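Household Studies, Unit 4
Clearing a table: handout for Monday

Read this before the practical. Each pair works at one table and puts everything on it back where it belongs. The list of places is on page 13 of the Sadowski workbook.

Start by looking, and leave things where they are until you have both agreed an order.

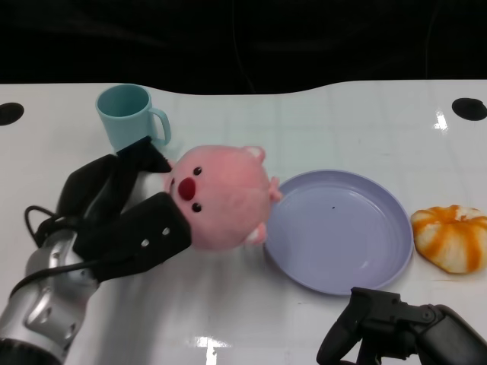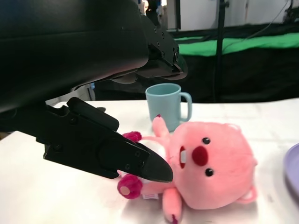 A light blue mug and a pink soft toy, close together on the white table.
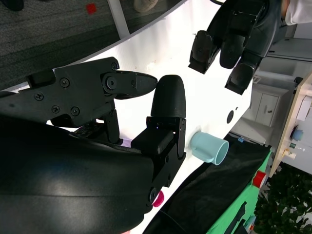
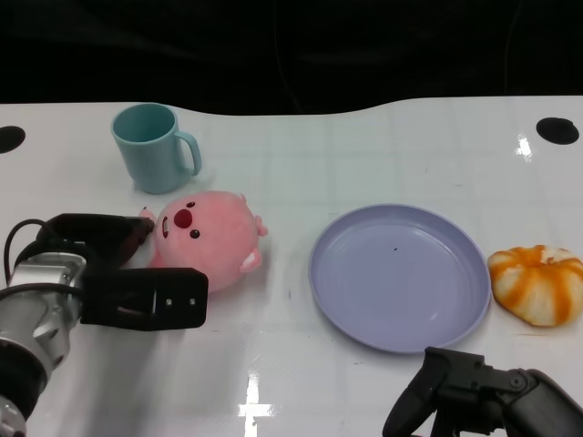
Sort by where a thing goes next. Mugs and plates go to the sink, toys go to the basket, and cloths stay until last. A cup lying on its side should be stood up first - check for dregs before you lift it.

Carry mugs by the handle, one in each hand at most. Plates can be stacked, but not with anything left on them.

Wipe from the far edge towards you. Go round any holes in the surface with a folded corner of the cloth.

You have 17 minutes. Write up your order of work in the log and bring it to the next class.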